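Shared workshop notebook, arm bench
October 28, 2026

Picking up where Remedios left off, with a big thank you to her for the tidy notes (I could even read the arrows this time!). The plan is still to get the arm reaching down to the bench top without any drama, first in the simulator and then on the real bench, once Severino has finished the base plate and we've all stopped arguing about which wall it should face.

I spent most of the evening on the home pose. The old one had the elbow so far out that I kept picturing it knocking Begoñe's soldering lamp over, so I pulled the joints in until the whole thing stands up nice and narrow, with the finger pointing down at the wood. I also set the height limit at 100 mm above the table for all the fast moves, and anything lower has to go at crawl speed. Caradog thinks that's too cautious. Caradog has not paid for a gripper yet, bless him.

Two things still to do on the model. The table friction is a number I made up, and the grain runs sideways, which I like the look of but our real top runs front to back, so somebody will want to turn it (fine, it'll be me). I saved everything in the Katton folder under "home_narrow", next to the older pose, so please don't tidy that one away just yet.
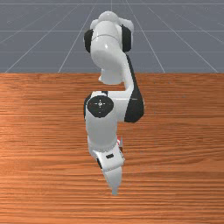 Page 356

Carried over: I ran the reach script from the new home pose and the wrist took the long way round again, same as in April. I think it's the sign on joint 2, but I was getting sleepy and I'd rather check it with Severino than flip it and make a second problem. Tea tin is empty, by the way. Whoever is in first, please bring the base plate drawing down from the shelf and leave it on the bench for me.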